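A Ball, a Table and 3,674 Tries

At Rarnport, a small company that sells picking software to warehouses, the working day starts with a ball. It is a simulated ball on a simulated surface, and the task is to teach a simulated gripper to go and get it. The team calls the project Widlow. It has been running since September.

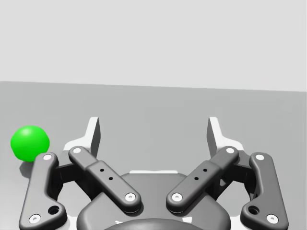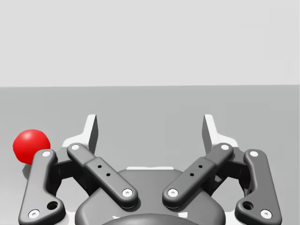

Views from behind the gripper in Widlow, with a green ball in one and a red ball in the other.

Each attempt is recorded as an episode: what the gripper could see, how it moved, and where it ended up. An operator steers with a hand controller and stops the recording when the ball has been lifted or when 10 seconds have passed. Then the ball gets a new position and the operator goes again.

By Thursday, January 18, 2018, the log held 3,674 episodes. Of those, 3,179 had passed review. The others were thrown out, mostly for long pauses or for steering mistakes that the operator corrected halfway through. Reviewers disagree on the second kind. Some of them want the corrections kept so that the learning system can see how to recover from a bad approach.

Color was a late addition. The first set used one color only, and the early model did poorly as soon as that changed. The shape of the ball and the size of the work area stayed the same in the later sets.

Position is harder to get right. People tend to put things near the middle, so Rarnport now lets a program called Dideck choose the starting spots. It favors places that have few episodes so far, including those off to the side, where the gripper has to travel before it can close.

The next batch goes to Ostermann, a partner firm that will train its own model on some 1,719 of the approved episodes and test it on the rest. Rarnport's operators are still recording, two hours at a time, with a break between sessions.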